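**PRALWOOD COUNTY EMERGENCY MANAGEMENT OFFICE**
**For release August 9, 2026**

# County opens registry of private property for civil emergency use

PRALWOOD – Residents and businesses in Pralwood County can now list vehicles, generators, buildings and household goods that they are willing to lend to the county during a declared emergency. The registry, called Privis, is open to anyone who owns property in the county, including people who live elsewhere for part of the year.

Listing an item is voluntary. The county does not gain ownership of anything entered in Privis, and an owner may remove an item at any time before a loan agreement is signed. The registry was approved by the county board after a public hearing at which most of the questions concerned pickup trucks and farm equipment.

"People asked us straight out whether we were going to take their trucks," said Inmaculada Villanueva, director of the Emergency Management Office. "The answer is no. If you list your truck and we call you, you can still say no on the phone. We will move on to the next name."

State law already allows a governor to order the temporary use of private property in certain emergencies, with payment to the owner. Privis is separate from that power and does not change it. Information in the registry will be used by the county only for voluntary loans. It will not be sold, and it will not be passed to assessors or tax staff.

## What the county is looking for

The office has set a first target of 2373 listed items by the end of December. The greatest need is for four-wheel-drive vehicles, flatbed trailers, portable generators, water tanks and heated indoor space with a ground-floor entrance.

Bedding is also needed for the two reception centers, at Agbeko Hall and the former Trorik School. The county holds 282 folding cots in storage and would like to have full mattresses available for older residents and for anyone staying more than a few nights.
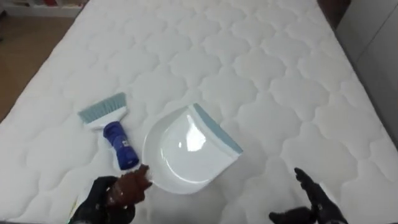
Household items are listed in the same way as vehicles, but the condition rules are stricter. Mattresses must be clean on both sides, free of tears and stored indoors. Owners should go over the surface before handing one in, and on a quilted cover with stitched grooves, like the white one shown here, a small hand brush is enough for dust and lint. Please do not use spray cleaners or scented powders. Staff will check each mattress when it is delivered and will put it in a sealed cover with the owner's registry number on it.

Blankets and pillows may be listed too. Electric blankets, cribs and space heaters cannot be accepted.

## How loans will work

When the county declares an emergency, registry staff will search for items close to the affected area and call the owners. If an owner agrees, both sides sign a two-page loan form. The form records the condition of the item, the date it was handed over and the place where it will be used.

Each loan runs for up to 10 days. The county may ask for one extension of the same length, and the owner may refuse it. Vehicles will be driven only by county employees or by drivers the county has licensed for emergency work – owners who would prefer to drive their own vehicle can say so when they register.

Owners will be paid a daily rate for vehicles, trailers and generators. Fuel used during the loan will be replaced. The rate table was adopted along with the registry rules and can be read at the county office. No daily rate is paid for bedding, but the county will replace any item that is lost, stained or damaged.

The county's insurance covers listed property from the moment the loan form is signed until the item is returned. An owner who disagrees with the county's finding on damage may ask for a review by the county clerk, who must answer in writing.

## Use of buildings

Owners of halls, warehouses and other large rooms may list them after a safety inspection, which is free. The inspector will look at exits, heating, toilets and parking. A building that does not pass can be listed for storage only.

Churches and private clubs may set limits on use, such as no overnight stays or no pets. These limits will be entered in Privis and will be binding on the county.

"We would much sooner know about a limit now than find it out at midnight with a bus outside," Villanueva said.

## Registering

Forms are available at the county office, at all branch libraries and by mail on request. Registration requires proof of ownership for vehicles and trailers. For household goods, a signed statement is enough.

The office will send a reminder once a year asking owners to confirm that their listings are still correct. Listings that are not confirmed will be removed after a second notice.

A public information meeting will be held at Agbeko Hall before the first review of the registry in December. The time will be posted at the hall and at the county office.

**Contact:** Public Information Desk, Pralwood County Emergency Management Office. Reporters who want a copy of the loan form or the rate table may request one from the desk.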